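Binding stems before they go in the vase

Posted October 5, 2018

I redid the side table this week and kept notes on the stem work, mostly so I don't have to relearn it in June when everything gets swapped out again.

The rule I follow is to bind first and choose the vase second. A bound bunch has a fixed diameter at the tie, and that number decides which necks it will pass through. If you start from the vase you end up pulling stalks out one at a time until it fits, and the ones you pull are usually holding up the rest.

For dried material I hold the bunch low and put the wrap there too. The stalks then open into a V above the tie without any help. A tie placed halfway up keeps the whole thing in a column, and the plumes get crushed against each other. Twine is fine. I have used the Jameck floral wire, which holds harder but cuts into thin grass.
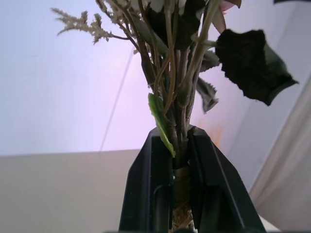 Riku Chiba wrote in to say that two ties work better than one on dried grass, the second about a hand's width above the first and left slack, so that the outer stalks can't flop when the bunch is carried. He also trims the ends after tying and never before.

I agree on the trimming. On the slack tie I'm less sure. It showed on the one bunch I tried it with, and I cut it off again.

Artificial stems behave differently. The green plastic-coated sort from Zarkness has a wire core, so the bunch keeps whatever bend you give it and the tie matters less. Check the total length against the vase before cutting — a wired stem can be folded back on itself, which dried stalk won't tolerate. 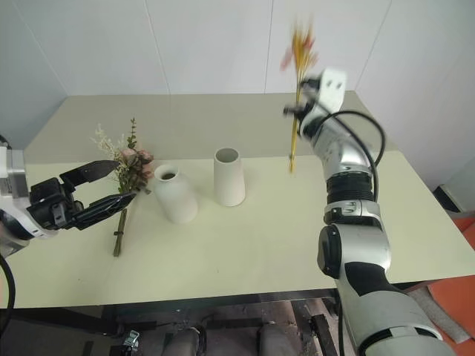

For a narrow neck I use one to three stems and no tie at all. The neck does the job. Anything with several rose heads goes in the wide mouth, and if it leans, a collar of crumpled paper inside the opening will centre it. The paper doesn't show in ceramic. In glass it does, and I'd use clear tape in a grid across the rim.

Single sprays I leave until last. They are the easiest to shift and they cover whatever gap the main bunch has left, generally at the back near the wall. Set the height by eye from a chair, as that's where the table gets looked at from.

Still to sort out: dust on the plumes. A hair dryer on cool took off as much floret as dust, so for now they get a soft paintbrush every 10 days.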